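Skemaser raises a seed round, and I finally get why people kept emailing me about it 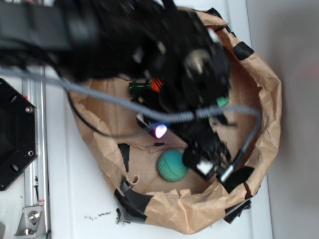

So who is putting money into small warehouse software these days? Mostly small funds with a regional focus, and the latest is Nekov, which led a seed round in Skemaser that closed in October.

I'd been hearing the name Skemaser since spring, usually from founders who were annoyed that it kept turning up in the same pitch meetings they did. The company makes inventory software for the kind of business that has one loading dock and a lot of sticky notes. You pay by the month, you scan your stuff in, you scan your stuff out, and at the end of the day it tells you what you're short on. Nothing in that pitch would have gotten anyone excited five years ago (and I sat through plenty of pitches five years ago, so trust me on this one).

What got Nekov interested was how few customers leave. Adom Addo, the partner who did the deal, told me on the phone that she'd looked at 31 companies selling to small distributors before writing this check, and that Skemaser was the only one where she called former customers and had trouble finding enough of them to fill an afternoon. She did find a few. One had closed the business, one had been bought, and one went back to spreadsheets and was very cheerful about it.

I asked her how much Nekov put in and she wouldn't say, so I asked Kofi Osei, the founder, and he wouldn't say either. Fine! What he would tell me is that Nekov took the lead, that two angels from the trucking business filled in the rest, and that the whole thing is priced equity. No notes, no SAFEs. He had raised on notes once before, at an earlier company, and he described the conversion math as "the worst weekend of my thirties."

Skemaser has 169 paying customers right now. The base plan runs $3000 a year, with a discount if you pay up front, and Osei says most do. You can do that multiplication yourself and see that it's a modest business, and he doesn't pretend it's anything else. There are 11 people on the team, and that includes the person who drives out to customers and helps them print labels. I love that this is a job. He wants to hire a second one before he hires another engineer, which I gather was a topic of some discussion with the new investors.

"They asked me twice," he said. "I said the same thing twice."

Now for the part I found more interesting than the round itself. Skemaser had a competing term sheet from Amoah, a bigger fund that has been buying its way into supply chain companies at a pretty good clip. Amoah's offer came with a higher valuation and also with a condition, that Skemaser fold in the customer list of a portfolio company called Drurkomix and move everybody onto one product within a year. Drurkomix sells returns-handling software, and it has been looking for a home for a while now. I've heard that from enough people that I don't feel bad writing it down.

Osei thought about it for most of a month. He flew out to meet the Drurkomix folks, liked them a lot, and came home and turned it down. His reasoning was that returns are a different buyer with a different headache, and that he'd spend the whole year on the migration while his own customers waited for things he'd already promised them. I reached out to Amoah and got a friendly note back saying they don't comment on deals they didn't do. Drurkomix hasn't answered me yet. If they do, I'll add it here.

Is it the right call? I go back and forth! On one hand, I've watched a lot of founders grab the bigger number and then spend two years integrating something they never wanted. On the other, the bigger number buys you time, and time is the thing small software companies run out of. A seed round with a small lead means he'll be out raising again sooner than he would like. Addo seemed relaxed about this when I brought it up. Nekov keeps money set aside for follow-on checks, she said, and she'd expect to use it here if customer retention holds up through the next renewal season.

As for where the new money goes, the list is short. There's the second label person, as mentioned. There's a phone app, which customers have been asking for since the beginning and which Osei kept putting off (the current version works in a phone browser, sort of, if you hold it sideways). And there's an accounting hookup so that people can quit typing the same invoice numbers into two systems. The app comes first. He gave me a target date and then asked me not to print it, so I won't.

One more thing for those of you who track this stuff. This is Nekov's first lead in the category, after a couple of deals where it came in behind somebody else. Addo takes a board seat, the first outside seat Skemaser has had. The two angels get no seats, and according to Osei they didn't ask for any, though one of them did ask for a discount on the software for his brother-in-law's tire warehouse. He got it.

If you run a company that sells to small distributors and you've raised lately, or tried to, drop me a line. I'm working on a longer piece about how these smaller rounds are getting priced, and I'd like to hear from people who got turned down as much as from people who got the check. I can leave your name out if you want. Mornings before 10 are the best time to catch me.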